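4.2 Grippers and mounting

I built both arms on a bench at Otgate, the shared workshop in Clindton, and most of the design came out of whatever I could reach from that bench (sorry, reviewers, but it's true!). The arms clamp to a rail along the near side of the table, and the whole thing, which I call Urus, can be carried out to my car in two trips. The fingers went through more versions than anything else. Oana Ardeleanu talked me out of a parallel jaw with flat pads early on, and I'm glad she did, even though it cost me most of July.

Figure 3. Tray-clearing with Urus: (a) top camera; (b) to (d) wrist cameras.
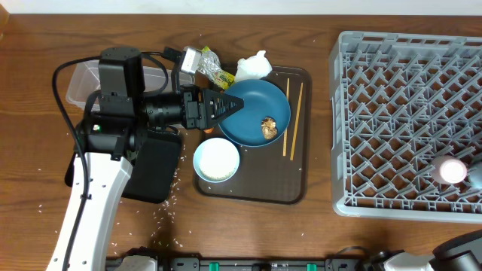
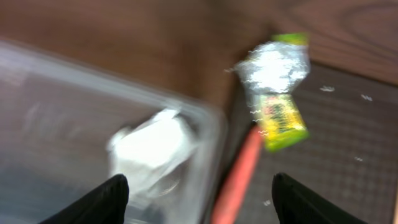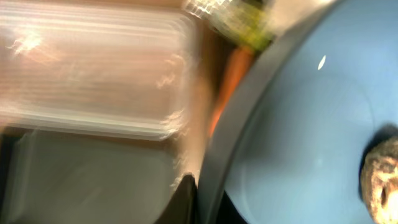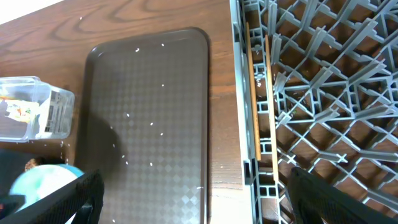

Fingertip shape turned out to matter a lot more than motor strength. My first tips were blunt and great on cups, and then hopeless on anything thin, so I kept filing them down until I had something narrow enough to get in beside a neighbor without knocking it over. Chopsticks are my favorite test because they punish a tip that's even slightly too wide, and once they're down between the prongs of a dish rack, as in Figure 3(d), there's very little room on either side. Loose rice is the other thing I had to plan for. You can see grains on the tray and in among the rack's ribs in the same panel, so I moved the finger screws to the back and left no open pockets near the tips. I logged 251 runs with the final fingers and threw out 99 of them for cable trouble at the wrist, which is a separate headache that I get into in Section 4.3.

Related items
Lekota: a bench power supply for two small arms
Cable routing on homemade wrists
Sharing a workshop with a robot, part 2
Filing and fitting printed fingertips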